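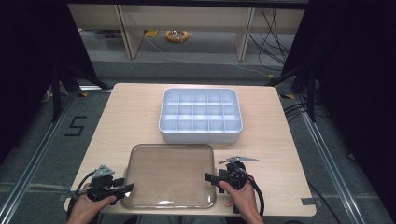

Minutes of the Plilano Seed Swap meeting, 9/5/25

Written up by me, Usa Sangkhawat, from my own scribbles, so shout if I've put words in your mouth. I've kept to the order we talked about things, apart from the tea towels, which came up four times and which I've squashed into one item.

1. Who came

Most of the usual lot, plus two new faces from the allotments behind Gebreyes Road, who were very welcome and brought flapjack. Apologies from the Mandano group, who had a plant sale on the same evening and will send somebody next time.

2. Last meeting's minutes

Agreed, with one correction. I had written that the broad beans were given away at the spring swap. They were the runner beans. The broad beans are still in my spare room and I would love someone to take them!

3. How the spring swap went

Really well, I thought, and most people in the room agreed. We gave out around 800 packets, easily our best yet, and the queue was out of the door before we'd got the kettle on. Tomatoes went first, as they always do. Chillies were slower. We had far too much rocket, again, and I include my own contribution in that.

The grumbles were mostly to do with labels. A few packets had a name and no year, and some had a year and no name (one just said "nice ones"). The feeling was that we should turn away anything without both from now on. I said that seemed a bit harsh on first-timers, so we settled on having pens and blank labels by the door and asking people to fill them in while they wait. If they really don't know what it is, it goes in the lucky dip basket.

There was also a fair bit of talk about the hall layout. Having the vegetables right next to the entrance made a jam that nobody could get a pushchair through. Next time vegetables go along the back wall, flowers down the window side and herbs in the middle, with the tea hatch kept clear. I have drawn this on the back of an envelope and will do a better one.

4. Money

We took £50 on the door in donations and another £20 from teas, both a bit up on last year. The hall cost us £10 because of the community rate. Everybody was pleased with that, and we had a long and not very conclusive chat over what to spend it on. Suggestions were glassine envelopes, a second urn, a proper banner and a trip. The envelopes won by a show of hands. The urn people would like it recorded that the present urn dribbles.

Action: me to order the envelopes, the small size with the gummed flap. The self-seal ones stuck to each other in the damp last winter and I'm not doing that again.

5. The Pestodora basil

This took up a good chunk of the evening. For anyone who missed it, Pestodora is the name we've given to the big-leaved basil that turned up in one of last year's swap packets with no label (see item 3!). Several of us have grown it on and it's lovely, soft leaves, very strong smell, slow to bolt even on a hot windowsill. The question is whether it comes true from seed or whether it's a cross that will be something else altogether by next summer.

We agreed to try it properly. Anyone who wants to join in gets a pinch of seed from the same packet, sows it before the end of May, and keeps one plant well away from any other basil so it can set its own seed. Please don't pick that one for your tea. Write down when it came up, how big the leaves got and when it flowered, and bring your notes and your seed in September.

I was asked if we should be writing to a seed company. I think it's far too early, and it may well be an old variety that someone simply forgot to label. The general mood was to grow it first and get excited afterwards, although I'm already a bit excited.

6. Sharing seed with Mandano

They've offered us leeks and a purple kale in return for squash and French beans. Yes to all of it. There was one worry over the squash, as quite a few of us grow courgettes close by and the seed could be crossed, in which case you can end up with bitter fruit that you shouldn't eat. So squash seed only goes over if it was hand-pollinated or bought in. If you're not sure, please keep it for yourself or leave it out.

Action: me to ring Mandano and fix a time for handing over. Their car park is easier than ours.

7. Tea towels

We are not doing tea towels this year. We might do tea towels next year. Whoever has the original drawing of the radish, please look after it.

8. Drying and storing talk

We'd like a short talk at the next swap on saving your own seed, since the same questions come up every time. How dry is dry enough, can I use the airing cupboard, does it matter if they freeze in the shed. I've said I'll do it if no one better comes forward. Twenty minutes at most, with time for people to argue about jam jars.

One of the Gebreyes Road pair told us she keeps hers in paper inside a biscuit tin with a bit of dry rice in the bottom, and changes the rice each autumn. Several people wrote that down, me included.

9. Anything else

The side gate key is missing. Please check your coat pockets.

Spare pots are welcome but not the cracked ones, and please rinse them first.

There's a request for sweet peas for the school garden, any colour. Drop them in to me and I'll take them round.

10. Next meeting

In September, same room, same time. I'll send the date once the hall diary is out. Bring Pestodora notes, labelled seed and the flapjack recipe, please.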